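Skullow Tip Pads, replacement set of 4

I make these yellow pads for the Drindovus hand-held gripper, and before you order I want to tell you about the bad batch. Back in June I changed the glue under the tips to save a few minutes per set. Big mistake! After 56 hours of use on my own bench one of the pads let go in the middle of a squeeze and shot across the table. Nobody got hurt, but it hit the wall hard enough that I stopped shipping that afternoon.
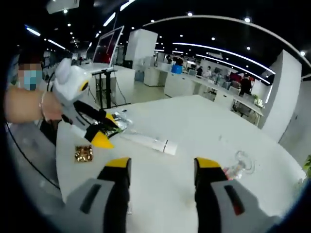

Small slick stuff is what finds a weak pad first — you squeeze harder than you think when a thing keeps sliding. The new sets go back to the old glue plus a little locking lip, and I ran one pair to 2,575 squeezes before I got bored and quit. The lip was still tight.

If your bag says lot 828, please don't use them. Take them off, toss them, and write to me at the Prekville shop. I'll mail you a new set free (shipping too, of course).

Give each pad a good tug before you start, and please wear eye protection anyway — I do now!

Fits left and right jaws. Does not fit the Witkowska handle, sorry.

Page updated Sep 8, 2022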